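Ran our first email campaign aimed at parents of teens and I'm still buzzing. Tiny homewares shop, 61 people on the list, and 29 of them clicked through!

We'd been using Condix for scheduling and kept sending at lunch. Moved it to 9 pm, once the kids are in their rooms, and wow. Replies too, proper chatty ones.
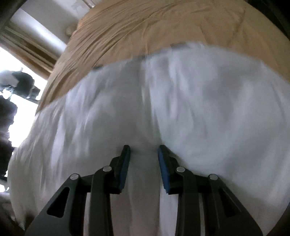 White duvet, tan blanket.

Other thing I changed: one subject line, one colour, one link. I used to cram in up to 15 links (I know, I know).

Next I'm trying Tetenik for the text message side. Six messages over June, all short, all with an easy way to opt out. If you've done texts for a small shop, tell me what your customers liked! I'm all ears.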